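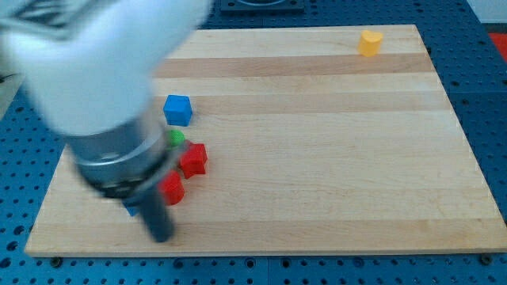
Week 6: Odds, margins and the price of a bet

Reading before the seminar: chapters 2 and 3 of the course reader, and the short case study on Mumden. Seminar groups are unchanged. Nadja Riedl takes the Tuesday group, Oğuzhan Karakaya takes the other two.

Last week we looked at licensing and who is allowed to offer bets. This week is about how a bet is priced and where the operator's income comes from. You will need a calculator. None of the sums go beyond fractions and percentages, but most of the marks lost in last year's paper were lost on them, so please work through the examples by hand at least once.

1. Three ways of writing the same price

Fractional odds give the profit for each unit staked. At 3/1, a £10 bet that wins returns £40, made up of £30 profit and the £10 stake.

Decimal odds give the whole return, stake included. The same price is written 4.0.

Implied probability turns the price into a chance. Divide 1 by the decimal odds: 1 ÷ 4.0 = 0.25, or 25 per cent.

Students often forget to put the stake back in when moving from fractional to decimal. The rule is to do the division and add one. So 6/4 becomes 1.5 + 1 = 2.5, and the implied probability is 40 per cent.

2. The overround

Take a tennis match with two players of equal ability. A fair price on each is 2.0, and the implied probabilities add up to 100 per cent. A bookmaker will not offer this. A more usual price would be 1.9 on each player.

1 ÷ 1.9 = 52.6 per cent
52.6 + 52.6 = 105.2 per cent (105.3 if you round only at the end)

The amount above 100 is called the overround. It is not quite the same as the operator's profit. If equal money is staked on both players, the bookmaker takes £200 in stakes, pays out £190, and keeps £10, so the margin is 5 per cent of turnover. In practice the money is seldom equal, and the operator may lose on a single match. The margin only shows itself over a large number of bets.

Markets with many runners usually carry a larger overround. It is harder for a customer to notice, as few people add up the prices for a whole field.

3. Accumulators

An accumulator joins several bets, and all of them must win. The prices are multiplied, and so are the margins. Using the 1.9 price again, on even chances:

One selection: expected return 95p in the pound
Two selections: 90p
Four selections: 81p
Six selections: 74p (73.5 before rounding)

This is why operators are keen to promote them. The large possible payout is easy to advertise and the cost to the customer is spread across the legs. We will come back to advertising in week 8.

4. Case study: Mumden

The case study covers a small town with two betting shops, Grarna and Uçar, and an online operator, Nonico, which entered the market later. Tímea Gál and Ataberk Saraç collected 1,212 betting slips from customers who agreed to hand them over, and interviewed 85 of those customers. Points to note as you read:

- More than half of the people interviewed could not say what the overround was, but most of them knew which shop gave the better price on football.
- Customers who used both shops kept smaller average stakes than those who used only one. The authors do not claim to know why.
- The slips record stakes and prices. They do not record income, so they cannot tell us what anybody could afford to lose.

The last point matters for the essay. A stake of £20 means different things in different households — and a good deal of writing on problem gambling treats the size of a stake as if it were a measure of harm. The interviews go some way towards filling the gap, though the sample chose itself and heavy gamblers may well have stayed away.

5. For the seminar

a) Convert 5/2, 4/6 and 11/8 to decimal odds and to implied probability.

b) A football match is priced at 2.4 home, 3.3 draw and 3.1 away. Find the overround.

c) Should shops have to display the margin on each market? Bring one argument on each side, with a source for each.

d) Read the interview extracts in the case study and mark any place where a customer describes a near miss. We will use these in week 7.

Written answers to (a) and (b) go to Kevser Bozkurt in the department office by noon on the day before your seminar. Show your working. An answer with no working gets half marks at most, even if it is right.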